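Clalura Set-up Guide for Hilholm Benches
Section 4: Showing the arm a task by hand

By now both arms should be bolted down and talking to the Clalura software. If they aren't, please go back to Section 3 and finish there first - it will save you a good deal of bother. In this section you'll guide an arm through a short fetch-and-place task yourself, and Clalura will keep a recording of each go. We use an apple and a bowl, as they're easy to come by and kind to beginners.

4.1 Getting the table ready

1. Lay your tape grid. It needn't be perfectly straight, but press the ends down well.
2. Put the bowl on the table and set the apple inside it.
3. Open the wrist view and move the arm until the apple lies between the two fingers from left to right, with the fingers open wide.

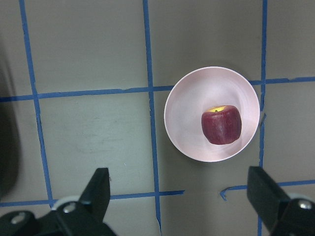 Figure 4-1. Wrist view with the bowl in sight, fingers open.

Note: If the wrist view looks soft or dim, see Section 2 on cleaning and lighting before you record anything.

4.2 Taking hold of the arm

4. Pick up the teach pendant for the arm you mean to guide, and check that its emergency stop is released.
5. Choose Hand Guide from the Clalura menu. The arm will go slack enough to move, though it may feel heavy for the first minute or two.

CAUTION: Keep the other arm in Hold while you guide this one. Never put your hand between the fingers.

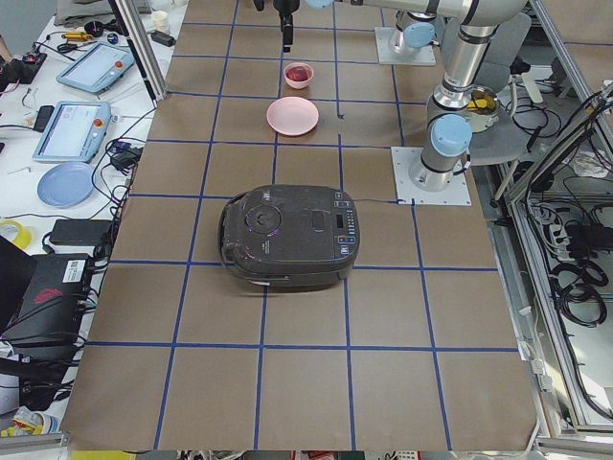
Pendants are easily muddled on a bench with two arms, and we'd gently suggest sorting this out before you start. Park them where you can get at either stop without leaning over the table. Ours live on the white side table to the left, one below the other, each with its red button in plain view. A dab of coloured tape on each cable does no harm either.

4.3 Recording

6. Press Record and bring the gripper over slowly, stopping just above the table items. Take your time here - Clalura copies your hesitations quite faithfully, so a calm, steady hand is worth more than a quick one. 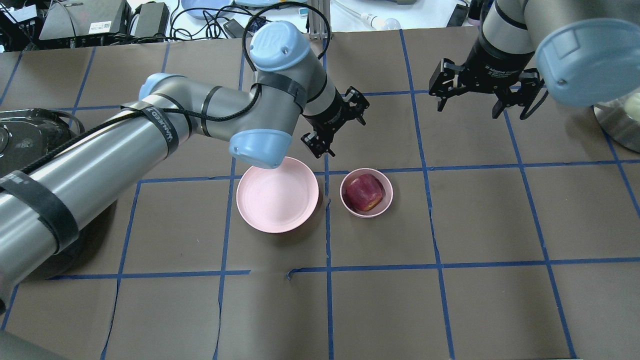 7. Lower the gripper, close the fingers, lift, and carry the apple to the plate. Open the fingers, back away and press Stop.
8. Save the recording. Aim for 50 good ones, moving the bowl to a different square every so often.

4.4 Trying something smaller

Once the apple goes nicely, swap it for a small cube. You'll want to come straight down and finish more gently.

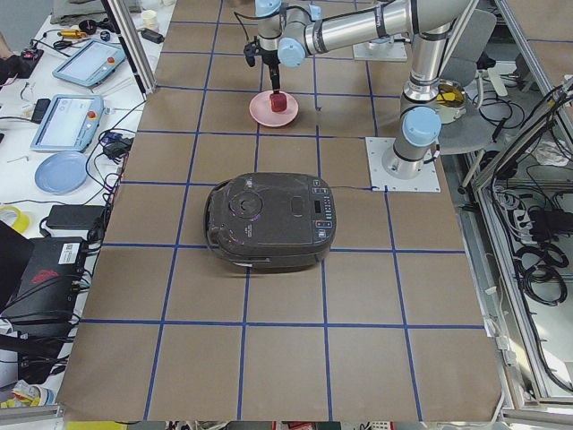

Figure 4-2. Gripper lowered to a cube on the plate.

Note: If Clalura shows message 484, the arm was moved too fast and that recording won't be kept. Simply go back to step 6.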